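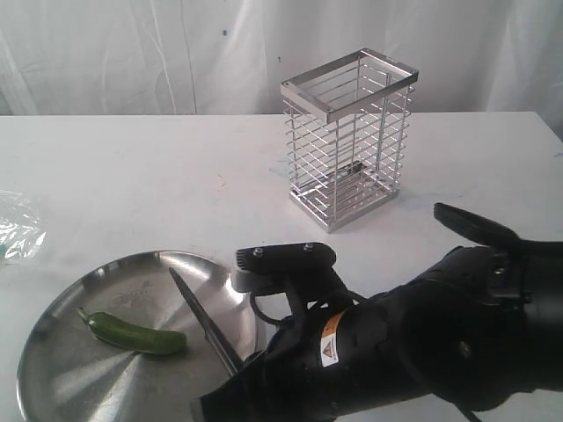 Häufige Fragen zu Besteckhalter und Rundtablett

Diese Seite fasst Anfragen zusammen, die beim Kundendienst von Prundetti zu den offenen Drahthaltern und den runden Edelstahltabletts eingehen. Angaben zu Maßen und Gewichten stehen im jeweiligen Datenblatt.

Stand: 22. Mai 2025

Aufstellung und Gebrauch

Welche Seite des Halters gehört nach oben?
Die Seite mit dem flachen, rechteckigen Metallrand. Sie bildet die Öffnung. Der Rahmen mit dem Lattenboden steht auf der Arbeitsfläche. Eine Aufstellung auf dem Kopf ist nicht vorgesehen, der Boden trägt dann nicht.

Darf ich Messer in den Halter stellen?
Ja, sofern die Klinge vollständig zwischen den Drahtwänden steht und das Messer nicht kopflastig ist. Messer werden mit der Klinge nach unten eingestellt. Bei Haushalten mit Kindern empfehlen wir einen geschlossenen Messerblock, die Drahtwände bieten keinen Schutz gegen Durchgreifen.

Stumpft die Klinge auf dem Lattenboden ab?
Die Spitze kann bei hartem Aufsetzen leiden. Abhilfe schafft die Silikoneinlage Addo, die auf den Lattenboden gelegt wird. Sie ist einzeln erhältlich und wird nicht verklebt.

Wie viel Abstand zur Wand ist nötig?
Keiner. Für eine gute Belüftung genügt es, wenn eine der breiten Seiten frei bleibt. Direkt neben dem Kochfeld sollte der Halter nicht stehen, Fettnebel setzt sich an den Querdrähten ab.

Kann ich auf dem Tablett schneiden?
Nein. Das Tablett dient zum Ablegen und Bereitstellen, etwa von Chilis, Kräutern oder Knoblauch vor der Verarbeitung. Ein Messer darf darauf abgelegt werden. Beim Schneiden entstehen Riefen in der gebürsteten Fläche, und die Schneide wird auf Metall sehr schnell stumpf. Zum Schneiden passt das runde Brett der Serie Skernholm, das mit 38 cm Durchmesser auf die Arbeitsfläche gelegt wird.

Oberfläche und Material

Mein Tablett zeigt kreisförmige Linien. Ist das ein Mangel?
Nein. Die Linien sind Schleifspuren der Bürstung. Sie wirken je nach Lichteinfall heller oder dunkler. Einzelne Kratzer, die quer zu den Kreisen verlaufen, sind Gebrauchsspuren und von der Gewährleistung ausgenommen.

Woher kommen die dunklen Flächen auf dem Metall?
Meist handelt es sich um Spiegelungen aus dem Raum. Bleibt eine Stelle beim Drehen des Tabletts am selben Punkt der Oberfläche, liegt ein Belag vor. Dieser lässt sich mit Zitronensäurelösung entfernen: Lösung auftragen, 11 Minuten einwirken lassen, mit klarem Wasser abspülen, trockenreiben.

Kann ich saure oder scharfe Lebensmittel auf dem Tablett liegen lassen?
Ganze Schoten sind unproblematisch. Aufgeschnittene Chilis, Zitronen oder Tomaten sollten nicht über Nacht auf dem Metall bleiben. Nach Chilis das Tablett mit Spülmittel reinigen, Capsaicin löst sich in Wasser allein schlecht.

Unterlage und Arbeitsfläche

Auf meiner weißen Platte fallen kleine Punkte und Fasern auf. Stammen sie vom Halter?
In der Regel nicht. Helle Flächen machen Staub und Fusseln sichtbar, die auf dunklen Platten nicht auffallen. Trocken abwischen. Lässt sich ein Punkt nicht abwischen, mit einem feuchten Tuch und neutralem Reiniger nacharbeiten.

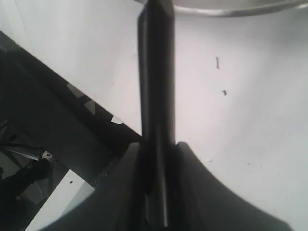
Helle Fläche mit zwei kleinen dunklen Partikeln, oben ein gebogener Metallrand.

Wie entferne ich graue Abriebspuren?
Abriebspuren entstehen, wenn Metall über die Platte geschoben wird. Auf matten Oberflächen einen Schmutzradierer ohne Druck verwenden, auf glänzenden nur ein Mikrofasertuch. Halter und Tablett beim Umstellen anheben.

Gibt es einen Kantenschutz für die Unterseite?
Für den Halter liefern wir selbstklebende Füße unter der Bezeichnung Bitis. Vor dem Anbringen muss der Bodenrahmen fettfrei sein. Für das Tablett ist eine Filzunterlage ausreichend.

Reinigung

Sind die Teile spülmaschinengeeignet?
Tablett und Halter ja, die Füße Bitis nein. Den Halter liegend einräumen, damit Wasser durch den Lattenboden abläuft. Messer von Hand spülen.

Wie reinige ich die Kreuzungsstellen der Drähte?
Mit einer schmalen Flaschenbürste von innen nach außen. Stahlwolle ist nicht geeignet.

Bestellung und Ersatz

Sind Einlagen einzeln erhältlich?
Ja. Die Einlage Addo führt die Bestellnummer 410, der Satz Füße Bitis die Nummer 17. Wegen der Inventur werden Bestellungen im Juli mit Verzögerung versandt.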